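### 4.2 Do limited-run attractions raise attendance?

Park operators tend to answer yes. We are less sure. At Nolasden, gate counts rose by 15 percent in the weeks after the August opening of a cartoon tie-in ride, and the operator credited the ride. The same weeks held a school break and a ticket discount, and neither was controlled for.

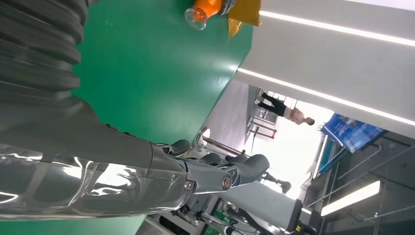
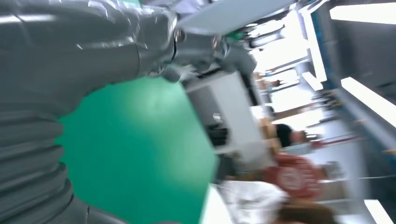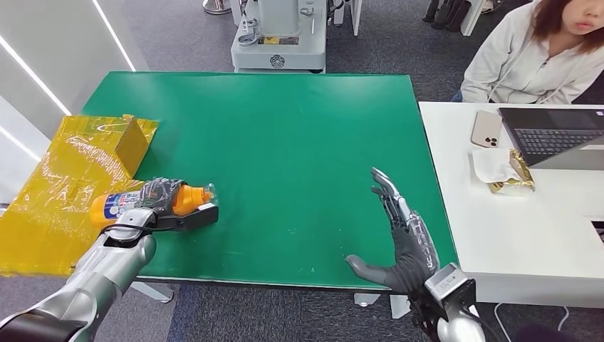

**Figure 2.** Robotic arms, three views.

Our exit survey at Brestau (618 guests) gives little support to the operator's claim. Only 206 named the new attraction as a reason for coming, and the question let them name as many reasons as they liked. Michailidis and Ojo report a higher share for Grerkville, but they surveyed people already standing in line for the ride, so the result says very little about the park as a whole. We would also want to see repeat visits after the run closed. Neither park has released them.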